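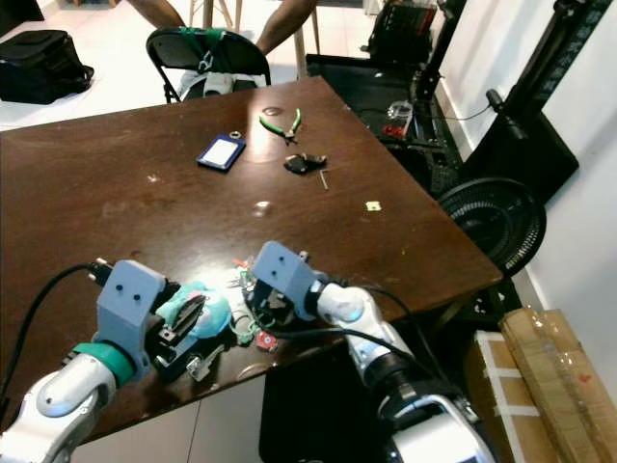
*Keys and keyrings in a pile on a wooden table, with a luggage tag and a pair of green-handled pliers further back.*

## Why do keys get in a tangle?

Put a bunch of keys in a bag, carry it about all day, and it will probably come out in a knot. Keys are long and thin with a hole at one end. Rings are loops. When the bag shakes, a key can slip through a loop and turn sideways, and then it won't slide back the way it came.

### What is a split ring?

Most keyrings are split rings. A split ring is a piece of springy metal wire wound round nearly twice, so that the two layers lie flat against each other. To put a key on, you open a small gap at the end of the wire and push the key along until it has gone all the way round. The metal springs shut behind it.

The spring is strong, which is good for keeping keys safe and bad for fingernails. A grown-up may open a stiff ring with small pliers.

### Why the colours?

Many keys look nearly the same. The difference is in the cuts along the edge, called the **bitting**, and these can be hard to tell apart in a hurry. A coloured ring or a small tag is quicker to spot. You might choose green for the front door and red for the shed.

A luggage tag does a similar job for a suitcase. It has a space for a name, and often a phone number as well. Don't write your address on a tag that goes with your house keys – if they got lost, a stranger would know which door they fit.

### How to untangle a bunch

1. Lay the keys on a table and spread them out gently.
2. Find the biggest ring and hold it still.
3. Follow one key from its tip back to its ring.
4. Lift that key clear, then start on the next.

Pulling hard makes the loops grip each other more tightly. If you get stuck, put the bunch down, turn it over and look from the other side.

**Word to know:** the long part of a key is called the *blade*. The part you hold is the *bow*, which rhymes with "toe".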